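The second pair of hands

Every warehouse owner I have met in the past year has told me the same thing: the robots are coming to help, and the staff are pleased. I have spent a good part of my working life on packing floors, the last 6 years of it at a returns depot outside Plultcombe, and I would like to know which staff they asked.

Our depot handles goods that people send back. Books, school bags, toys, bottles that should never have been put in the post. It is dull work and I won't pretend otherwise. You pick a thing up, look it over, decide whether it can be sold again, and put it where it belongs. In September the firm that runs us, Bundinlow, brought in a system called Rai, and we were told it would take over the dull part.

I was curious what they thought the dull part was. The picking up, as it happens. To my mind the picking up was the rest. You can lift a book off a table while thinking about your dinner. The tiring bit is deciding about the book: whether that mark on the cover will rub off, whether the buyer wrote in it, whether anyone will pay for it again. Rai lifts and the person decides, and the person now decides all day long with no lifting in between to break it up.
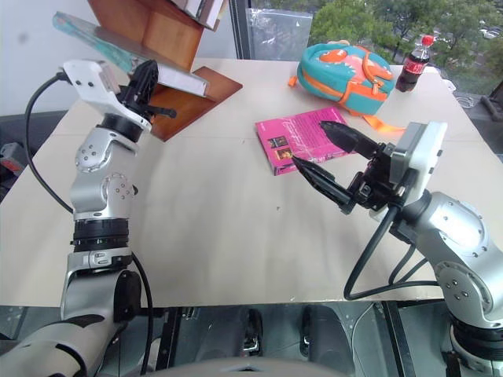 Management has a figure for this, naturally. We used to clear 34 items an hour each and the target has gone up since. The figure doesn't record how people feel at the end of a shift. It doesn't record that two of the older packers asked to move to the loading bay, where there is at least some walking, or that the talk on the floor has dried up. We used to stand across a table from each other. You would hold up something daft and the other person would laugh. Now each of us has a station and a screen, and the next person is too far off to hear without shouting.

I am told that I should be grateful for my back. Fair enough. Heavy boxes did real harm to people I worked with, and if Rai took the heavy boxes I would shake it by the gripper. It doesn't. Anything over a certain weight is still marked for manual handling, and manual means us. The machine gets the school bags.

Then there is the training. Every time Rai gets stuck, somebody has to show it what to do, and every correction is saved. A soft bag with loose straps will stump it where a new starter would manage before the first tea break. So we teach it. We are paid our ordinary rate for this, though it seems to me a different job from the one we signed up for, and a more valuable one. When I asked whether there might be a supplement I was sent a leaflet about the future of work.

The people at Rostitz, who sell the system, say that no jobs have been lost at any site that uses it. I don't doubt them. Bundinlow has simply stopped replacing those who leave. There were 399 of us across the sites before it came and there are fewer now, and not one of those departures would be called a job loss in anyone's brochure.

I'm not asking for the machines to be wheeled out into the yard. Some of the younger ones like working with them, and one or two have become good at it. I would ask for something much smaller. Before the next lot arrives, let the firm spend a week on the floor and find out which parts of the day people dread and which parts get them through it. Put the arms on the first sort. And pay for the teaching.

8 May 2025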